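# Why does a zigzag make your eyes go funny?

Have you ever stared at a stripy shirt and felt like it was wobbling? Me too! When I was nine I had a pair of zigzag pajamas, and I was completely sure they moved at night. They didn't, of course. The wobble was happening in my own head, and I think that's even better than magic pajamas.

Let's start with your eyes. At the back of each one there's a thin layer called the **retina**. It's packed with tiny cells that catch light and send messages to your brain. Your brain gets two sets of messages, one from each eye, and it has to squash them together into one view of the world. And it does this all day long without you asking!

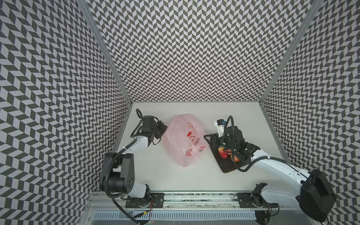
Now, your brain loves edges. An edge is any place where dark meets light, and some of your brain cells get excited only when they spot one. Some like edges that lean left. Others like edges that lean right. A plain wall hardly gives them anything to do, but a zigzag wall wakes up loads of them at once -- it's like a whole classroom shouting the answer together.

There's another thing going on too. Your eyes are never quite still, even when you try really hard. They make teeny jiggles, and on a busy pattern each jiggle swaps dark for light. Scientists think that may be part of why the pattern seems to shimmer.

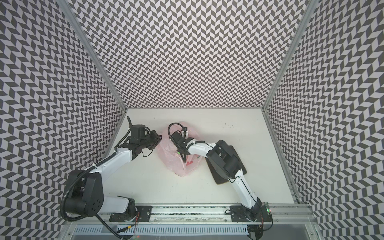

Animals have patterns as well, and zebras are the famous ones. People have argued about their stripes for ages! One idea with good tests behind it is that biting flies have trouble landing on them. The flies zoom in, get muddled and bump off again. (I would like a stripy coat for camping, please.)

My friend Justinas Paju paints scenery for a little theater in Vorthorpe, and he let me help with a zigzag curtain in May. Up close it was just a lot of slanty shapes and a sore arm. Then I walked to the back row and the whole thing buzzed!

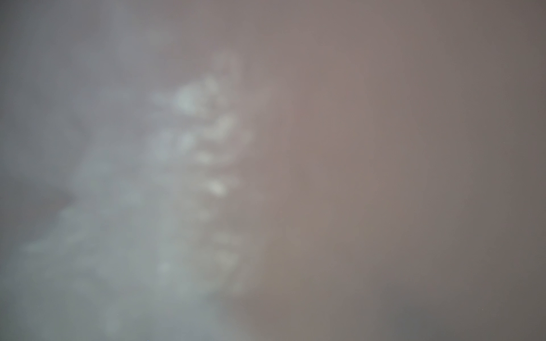
**Try it yourself**

You'll need paper, a ruler and a black marker.

1. Draw zigzag lines all the way down the page, close together.
2. Color in every second stripe.
3. Hold it at arm's length and look at the middle.
4. Now squint until it goes blurry. Where did the zigzags go?

When things blur, the dark and light bits smear into each other and you get plain gray. If your eyes start to feel tired, put the paper down and look out of the window for a while. And if you make a really wobbly one, stick it on the fridge and see who walks past it twice.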